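Kennel Notes, June 28, 2019

Hello all,

I've been meaning to write about whistles for ages, mostly because I get the same two questions every time I open the van at a training day. Which one should I buy, and why does my dog ignore it? So here goes, and please forgive me if I wander.

I carried a metal whistle for 15 years and loved it until one frosty morning when it stuck to my lip (never again!). These days I stock the Tumix, a plain plastic one with no pea inside, so there's nothing to freeze or swell up when it gets damp. It comes in two pitches. I sell far more of the higher one, but my own old spaniel always worked better to the lower note, and I think people with hard-running dogs in open country should at least give it a blow before they choose.

Whatever you pick, buy two the same. Put one on the lanyard and one in the glovebox. You will lose the first one, probably in long grass, and a dog who has spent a whole winter learning one pitch doesn't much care for a new one on a Saturday morning.

As for being ignored -- nine times out of ten the dog has heard you perfectly well. Start indoors, before meals, with the bowl in your hand. Three short pips, dog arrives, bowl goes down. Do that for a fortnight before you so much as think about taking the whistle to a field. Juniper Doucet did it with her young setter in the spring and she didn't blow it outside once until day 21, which takes more patience than I've got. 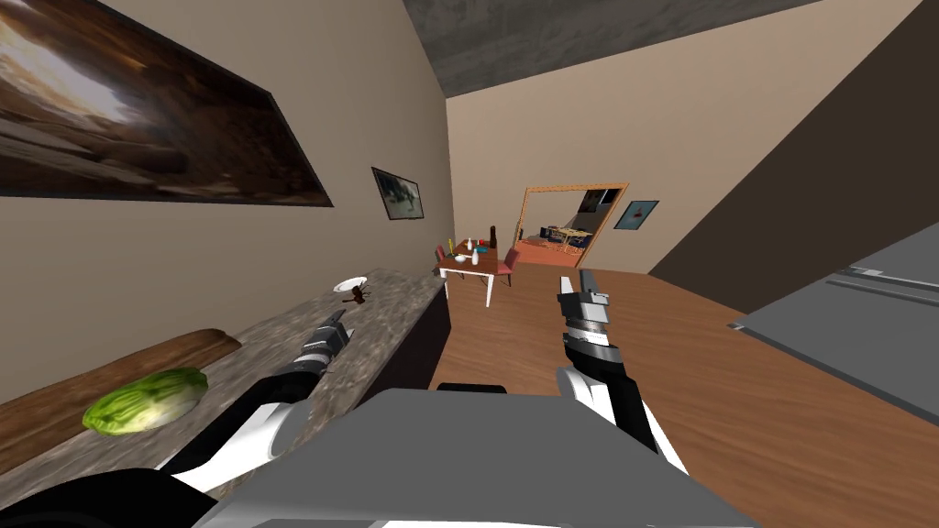
Lanyards and long lines

The Plaltau lanyards are back in, in green and brown only. The orange sold out in a week and I'm told there won't be any more until the autumn. They've changed the clip and I like it much better than the old one, which used to work itself open if you bent over a gate.

I also have a small batch of the Draron long lines. They're flat, they don't soak up mud the way rope does, and you can wipe one down at the back of the car. Please wear gloves with them! Jalen Crenshaw didn't, his Labrador saw a rabbit, and he was holding his teacup with his fingertips for the rest of the day.

If you've asked me to put a lanyard by, I've got your name on a list by the till. Anything not picked up by the middle of next month goes back on the hook.

Next training day

We're in the bottom field again, same gate as last time, and I've got room for 21 dogs. Bring water, a towel and something your dog really likes to eat -- dry biscuit won't do it when there are pigeons about. Puppies are first, then the older dogs after lunch. Ring the shop or just reply to this and I'll put you down.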